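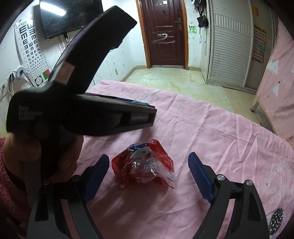
Figure 3. Wrapper pick-up with hand-held grippers, bedroom station.

3.2 The open day demonstration

The open day was held on a Sunday in October, as part of the Foltari project's public program. Its purpose was to let people who had never handled collection equipment try it on ordinary household jobs, and to let us watch how they went about it. Earlier trials (Section 3.1) had used trained operators at fixed benches in the Mbeki lab. Those operators had learned our habits along with the equipment, and we wanted to see the tasks done by people who had not.

Visitors booked a session in advance or joined on the day if there was room. Each session ran for around 40 minutes, including a short talk, a demonstration by a member of our group, and a turn at one of the stations. The talk was given by Gediminas Rozīte, who also ran the first demonstration of each session. He used the same script every time for the first part and then took questions, which usually went well past the time set aside for them.

The kitchen station used cups, sponges and lidded containers. The desk station used pens, paper and cables. The bedroom station, shown in Figure 3, used soft and light objects lying on a made bed: folded cloths, clothing, and rubbish such as snack wrappers. We kept bedding with a printed pattern and did not smooth it between turns. A plain, flat sheet would have made the pick-ups easier and the recordings less useful.

The wrapper task was the one most often asked about. The target in Figure 3 is a mostly red plastic bag crumpled into an irregular lump, part of it clear plastic that catches the light. Visitors tended to pick it as their first object, expecting it to be the easy one. A bunched wrapper has no obvious edge to take hold of. It gives under the finger pads, and if the jaws come down too far they gather up the sheet as well. The demonstrator's usual advice was to lower the open jaws over the object, stop when the pads were level with the middle of it, and close slowly. Visitors who followed the advice still lifted a fold of sheet on many of their first tries.

The grippers are worked by hand, with one held in each. The pair in the figure have black bodies, and the blue textured pads can be seen on the nearer one. No arm or motor is needed for a visitor to take part -- a point several people raised, having come expecting to see a robot do the work. Rozīte dealt with this early in his talk by saying that the visitors would be doing the work and the robot would be learning from it later. Feedback cards suggest that most people accepted this once they had a gripper in their hand, although a few wrote that the event notice should have been clearer. We agree, and the notice has been reworded.

Over the day we recorded 464 attempts across all stations. An attempt was counted from the moment the jaws began to close on the object until the object was put down, dropped or given up on. Attempts in which the visitor put the gripper down and used their fingers were kept in the log but left out of the analysis. So were those in which a child took over from a parent partway through, as the consent form covered only the person who had signed it.

We noted three behaviours that had not come up with trained operators.

First, visitors moved their heads and bodies a great deal to get a better look at the object. They crouched beside the bed, leaned across it, or walked to the far side. Trained operators stay where they are and turn the wrist. The visitors' approach angles were more varied as a result, and some were steeper than any in the lab set.

Second, many visitors used only one gripper at a time and held the other up out of the way. When asked, they said they were not sure what the second one was for. The demonstrator began showing a two-handed job (holding a cloth down with one gripper while lifting its corner with the other) before the wrapper task, and the second gripper was used more often in the sessions that followed. We did not plan this change and cannot separate its effect from that of the later sessions being smaller and quieter.

Third, people talked. They talked to the demonstrator, to whoever had come with them and quite often to the wrapper. Pauses in the middle of an attempt were common, and the jaws would hang open over the object while a question was answered. The segmentation tool from Gravano, which we had set to split a recording at any pause longer than 2 seconds, cut many of these attempts in half. We rejoined them by hand. For later visits we lengthened the threshold and asked the demonstrator to hold questions until the object was down -- a request that was followed for perhaps the first half of each session.

Tired hands were mentioned on some of the cards, mainly by older visitors and by those who had stayed for more than one station. The grip is held from below and the wrist takes the weight when the tool is raised over a bed or bench. We now offer a stool at the desk station and a rest between turns at the others.

Recordings were checked by two members of the group within the week. Where they disagreed on whether an object had been properly picked up, the attempt was marked as unclear. Most of the unclear cases came from the bedroom station, where a wrapper could be off the bed and still trailing a bit of sheet. These are treated separately in Section 4, along with the results from the smaller demonstration held later at Otov.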